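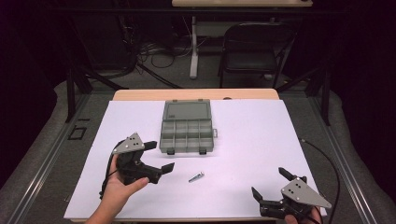
Wed 19 December

Second day with the Kindero hand-held pair on loan. Bench set up as it was yesterday, white sheet on the table, small parts box at the far side, one metal fastener out in front of it. The job is pick up the fastener, put it in a compartment, let go cleanly. Dull, but it's the job we would be paying for, so it's what the review should rest on.

Notes as I went, tidied a bit after lunch.

Grip. The flat pads are fine on anything with a flat on it. On a round part lying on the sheet they want to roll it away if you come in too shallow. Coming down steeper fixes most of it. I had 17 goes with the right hand before I got a rhythm, and the first few are not worth keeping. Left hand was worse and I'm putting that down to me. Kindero sells a softer pad as an extra. We should ask for a set before deciding, the Andar ones we tried in August had them as standard and they were noticeably better on screws.

Weight. Heavier at the front than I would like. My wrist knew about it by mid-morning. The handle itself is a good size and I could get my thumb along the body without stretching. Anyone with smaller hands should try it before we sign anything.

Cables. Still my main complaint. Each unit trails its own and the left one drags over the sheet when you reach across. Twice it caught the parts box and I had to put it square again and scrap that take. Ran the right one up and over the side, which is better. If we keep the kit I'd put an overhead hook on both sides. Kindero's quote lists a cable arm as an option but there's no drawing with it, so I don't know if it would clear our frame.

Software. Calibration takes 9 minutes a pair if you follow their sheet. It can't be skipped after a restart, I tried. The opening width reads a little wide on the left unit until you squeeze it shut a couple of times, then it settles. Logged that and sent it to their support address. No answer yet.

The export is good. Files came out named properly, left and right matched up, and our own viewer opened them without the conversion step we needed for Andar. That saves more time than anything else on this list.

Count for the day: 88 takes kept. Most of the rejects were the part rolling, then the cable, then me talking to someone and losing my place. I did not keep a proper tally of causes and should have. Will do it tomorrow on the paper form.

Price. Quote is 700 a month for the pair, Canadian, support included, pads and cable arm extra. Krawczyk came in lower for the hardware but charge separately for the software seat, and their demo unit never arrived, so there is nothing to compare it with on the bench. Drimau only sell outright. I've left them off the shortlist for now — we can go back to them if the rental idea gets knocked down.

Where I'm at: leaning yes on a three month rental, on condition that the soft pads are included and somebody shows us the cable arm. I would not buy on what I've seen so far.

To do
Email Kindero re pads and a drawing of the arm
Chase the left unit calibration question
Try a shorter fastener and something with a hex head
Swap operators for a morning, I've only got my own hands in this data
Tape the left cable down as a stopgap
Put both units back on charge labels up, the grey plates look the same and I mixed them up this morning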